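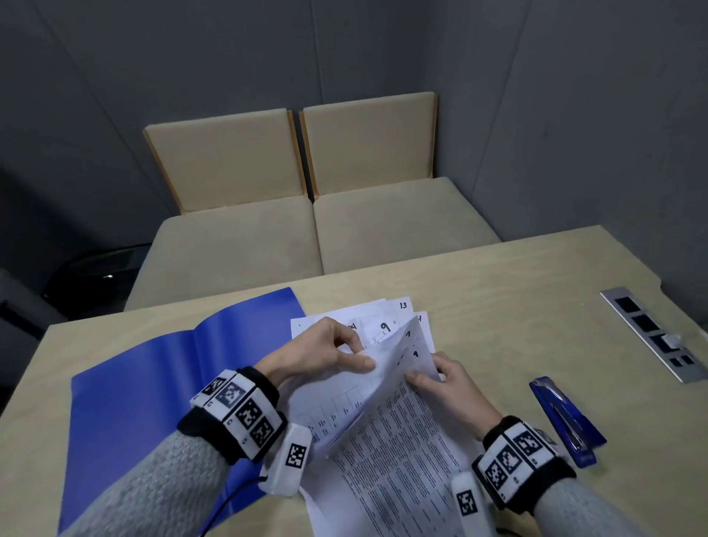

March 1, 2026

Programming course, Ernstead site. Notes on the recursion unit and the exercise checker.

Went back to the recursion exercises before the next intake. The old set starts with factorial and goes straight to the maze, and the submissions show where that hurts. Most people can copy the factorial pattern without understanding what is on the call stack, then they hit the maze and start passing a static counter around to make it work. I have put two new exercises in between: reversing a string, and adding up the sizes of nested folders. The folder one uses a small made-up tree held in an ArrayList, so no file permissions to fight with.

Checker (Nurnuvar branch). Ran the whole archive of old submissions through the new version. 129 files in total. All compile under the newer JDK except 3, and those fail for the same cause: a class called Record in the student's own package clashing with an import they wrote with a star. Fixed by hand in a copy, originals left alone. I'll add a line to the handout on naming imports in full.

Timeouts. The limit was set at 200 ms per test, which is too tight for the first test in each run while the JVM warms up. Changed the harness to run one throwaway case first and not count it. After that the same limit holds for everything in sorting and searching. Did not touch the limit for the GUI unit, those are marked by eye anyway.

Stack overflow handling: the checker used to print the full trace, pages of the same line. Now it prints the first few lines and the name of the method that kept calling itself. Tried it on the missing base case example and the output fits on one screen. Mutual recursion (isEven / isOdd) prints only one of the two names. Leave for now, note it in the known issues.

Sorting unit. Merge sort handout has an off-by-one in the second listing, the loop should stop at right and not at right + 1. It has been there since June at least. Corrected in the Dimudel repository, the PDF still needs building again. The trace table underneath was worked out from the correct code, so it stays as it is.

Scanner problem again: nextInt followed by nextLine gives an empty string and half the group think their program is skipping a question. Moved this out of the footnote and into the input/output unit with its own short exercise. Read the whole line, then parse it. Same advice for the Ruchti room machines, where the console also echoes input twice if the terminal setting is left on default.

To do:
- rebuild merge sort PDF and replace the one on the course page
- known issues entry for mutual recursion
- second hint for the nested folders exercise, current one gives away the base case
- check that the maze still loads when the path has a space in it
- ask Dimudel side which JDK they want fixed for the next intake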